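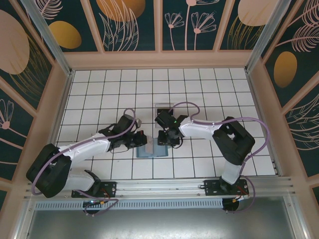 *Teal panels with the pink flower print, white tile floor.*

**Ticket 2077 - large panel prints come out with a pale band**
Opened May 25, 2023 by Joana Antunes, Clotemham
Status: open, waiting on parts

Pale band across every wide print, same spot, left third. Started after the roll change. Small jobs look fine, anything on the long roll doesn't. Customer (Barrientos) wants the reorder by August, so no panic yet but don't sit on it.

**Tried so far**

- Nozzle check: clean. Ran it twice.
- Head cleaning, normal then deep. No change, wasted a lot of ink
- Swapped media profile to the old Fliduslow one. Band got wider?? Put it back.
- Test strip, 60 cm, slow mode. Band still there but fainter.

**Damián Quezada**
Is the file flat? Had one last year where a transparent layer did this. Send me the PDF not the export.

**Joana**
Flat. Sent. Also printed a plain gray fill, same band. Not the file.

**Damián**
OK then its feed or heater. Check platen temp on the left side, zone 2.

**Joana**
Zone 2 reads low and wont climb. Others are normal. Reseated the connector - came up for one print, then dropped again.

**Itziar Cabello**
Sounds like the heater strip. Ordered one from Drarnden, plus a spare connector. Until it gets here: slow mode, small jobs only, and keep the long roll off the machine. Margarida has the invoice, 200 incl. shipping.

**Joana**
Roll is off and bagged. Will update when the strip is in.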